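Why Do Socks Smell?

57 shares | 2 comments

Take off your shoes after a long July afternoon and hold a sock near your nose. Not too near. We'd like you to finish reading.

The odd thing is that fresh sweat hardly smells of anything. It's mostly water with a little salt in it, and your feet make plenty because the skin on the bottom of them is packed with tiny sweat glands. They work all day, even while you're sitting in math doing nothing much.

The smell comes from bacteria. These are living things far too small to see, and they're on everybody's skin, including your teacher's. Bacteria like places that are warm, dark and damp. A sneaker is all of those, so to them it's a beach resort with free meals. They feed on sweat and bits of dead skin, and they leave behind acids that stink. One kind of foot bacteria is a close cousin of a kind used to make certain cheeses, so when your brother says your feet smell like cheese, he's doing science. Don't tell him.

Wool socks usually smell less than polyester ones after the same amount of wear. Wool soaks up moisture and hangs on to a lot of the smell. Polyester holds on to the oils from your skin, and the bacteria are delighted.

Washing gets rid of most of the sweat, the skin and the bacteria. Turn your socks inside out first, as the dirty side is the one that was touching you. Then dry them all the way. A sock left in a damp ball under the bed is the resort opening for a second season. 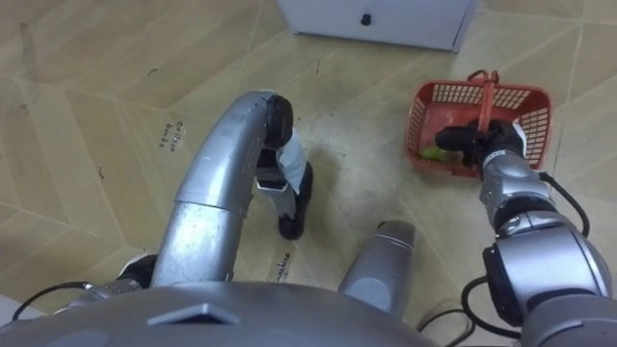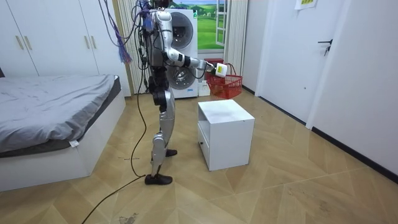 Can I wear the same socks two days in a row?

You can, but the bacteria get an extra day of dinner and everyone near you will know. Put on a clean pair each morning.

Written by Nazar Panasiuk

90 likes | Share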